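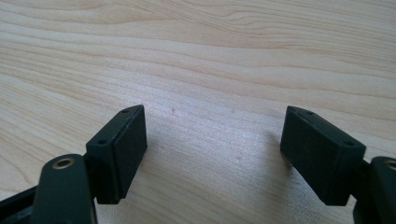 Wooden table

A wooden table is a piece of furniture with a flat wooden top held at a working or eating height by legs, trestles or a central post. The word table comes from the Latin tabula, a board, and for much of its history in English it could mean the board alone. Older phrases such as "bed and board" keep the same sense, with the board standing for the meals served on it.

History

Tables with wooden parts are known from ancient Egypt, where they were mostly small and low. Greek and Roman households used light tables that could be carried in beside a couch and taken away after the meal. Roman makers also worked in stone and bronze, and the best wooden tops were valued for their grain.

In medieval Europe the common dining table was a set of loose boards laid across trestles. It was put up before a meal and cleared afterwards so that the hall could be used for other things, including sleeping. Fixed tables with joined frames, often called table dormant in English records, existed alongside these and became more usual in the 16th century. The long oak table with turned legs and low stretchers dates from this period. It is now often called a refectory table, a name given much later.

The gateleg table was widely made in England in the 17th century. Its top has hinged leaves that rest on swinging legs, so that it takes up little floor when closed. The drop-leaf and pedestal forms followed, and by the 19th century extending tables with wind-out screws were common in larger homes. Kitchen tables remained plain throughout, usually pine or another softwood, with a drawer at one end for knives and cloths.

Parts and construction

The main parts are the top, the legs and the rails that join the legs under the top. The rails together are called the apron or frieze. Stretchers, where present, join the legs lower down and stop them spreading.

A solid top is normally made from several boards glued edge to edge. Wood swells and shrinks across the grain as the air around it changes, but hardly at all along its length. A wide top may move by several millimetres between summer and winter, and it must be fixed in a way that allows for this. Wooden buttons, slotted metal plates and figure-of-eight fasteners are all used. A top screwed down tightly along both sides is likely to split or pull its frame out of square.

Breadboard ends are narrow boards fitted across the ends of a top to keep it flat. They are glued only at the middle, and the rest of the joint is left free to slide. On an old table the ends often stand slightly proud of the sides, or fall slightly short of them, depending on the season.

Veneered tops are made by gluing a thin sheet of decorative wood to a stable base. They move very little and allow patterns that would be hard to make in solid timber. Their weakness is the thin surface, which can be sanded through.

Woods

Oak has been the usual choice for heavy tables in Britain. It is hard and wears well, though its tannin reacts with iron and water to leave blue-black marks. Beech is close-grained and has little taste or smell, and is used for kitchen and workshop tops. Ash is pale, tough and strongly marked. Sycamore and maple are paler still and were favoured for dairy and scullery work. Pine is light and cheap but dents easily. Walnut and mahogany are linked with finer furniture, mahogany above all with the 18th century.

Most pale woods darken or yellow with age and sunlight. Cherry deepens quickly, and a cloth or bowl left in one place on a new cherry table can leave a lighter patch after a few weeks. Walnut tends to grow lighter.

Finishes

Many older kitchen tables had no finish at all. They were scrubbed with water and a stiff brush, sometimes with sand or soda, until the softer parts of the grain wore down and the harder parts stood up as ridges. Soap finishes, common in Scandinavia, keep a pale wood close to its raw colour and are renewed by washing with soap flakes.

Oils such as linseed and tung soak into the surface and harden there. They are easy to patch but need to be renewed. Wax gives a soft shine and little protection against heat or spills. Shellac, applied as French polish, gives a high gloss and is marked by alcohol. Modern varnishes and hardwax oils resist water better, with varnish the harder of the two to repair in one spot.

Rags wet with linseed oil can heat up and catch fire without a flame. They should be laid out flat to dry outdoors or kept under water in a lidded metal tin.

Care and common damage

White rings are usually caused by moisture held in the finish and can often be removed with gentle warmth or a mild abrasive paste. Black rings mean that water has reached the wood. Shallow dents in solid wood may be raised with a damp cloth and a warm iron, as the crushed fibres swell back. This should not be tried on a veneered top, where the heat may loosen the glue.

Tables are best kept away from radiators — the side nearest the heat dries faster and the top may cup. Loose joints should be taken apart and reglued. Extra nails and brackets make later repair harder.

Size and height

Dining tables are generally made between 720 and 760 mm high. A table for standing work is higher, often near 900 mm, and a coffee table is usually well below 500 mm. A place setting needs a width of 600 mm for comfort. Large dining tables of 2000 mm or more are often made to come apart, with the top lifting off the frame — few stairways will take one whole.

Regional forms

The Ferkatthorpe table is a plain farmhouse type with a pale ash top, square legs and one deep drawer. The furniture writer Esther Mushi lists 18 tables of this kind in her survey, 11 of them with their first tops. Only 3 carry a maker's mark, in each case that of the Codell workshop. Gitau Langat has argued that the form came from the nearby town of Misley, where similar tables were used for sorting wool, but the drawer is missing from all the Misley tables he records.

See also

Bench
Trestle
Workbench
Wood finishing

Last updated: 2023-11-08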